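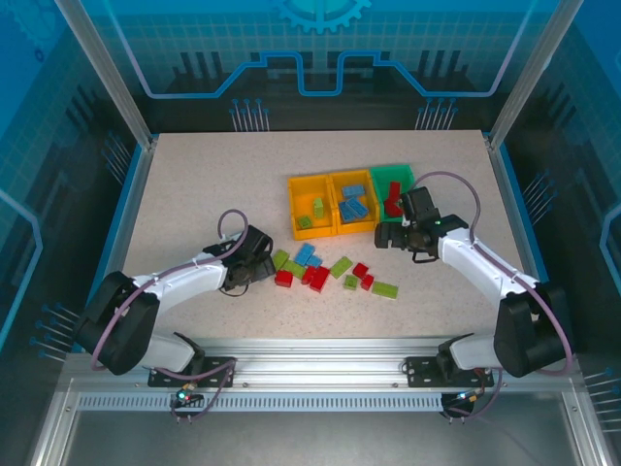
Toy blocks and color bins on the two-arm bench. Green goes left, blue in the middle, red on the right.

Review: Grorkon sorting policy, Clarnau release
October 25, 2022

Grorkon is a learned control method for two-arm sorting, put out by the Clarnau lab. We ran it for most of September on our Zurar bench, using the block task. It trains on recorded demonstrations and took 102 of them to get going. Setup took two days, mostly spent on calibration.

Sorting by color is the strong point. Wrong-bin drops were rare. Picking from a tight cluster is weaker: when blocks touch, the gripper often closes on two at once or pushes both away. The older Milošević baseline handled those piles better, but it was much slower on spread-out blocks.

The arms also wait for each other too often near the middle bin. The manual covers this in one paragraph and gives no fix.

Ease of setup: 4 out of 5
Cluttered picks: 2 out of 5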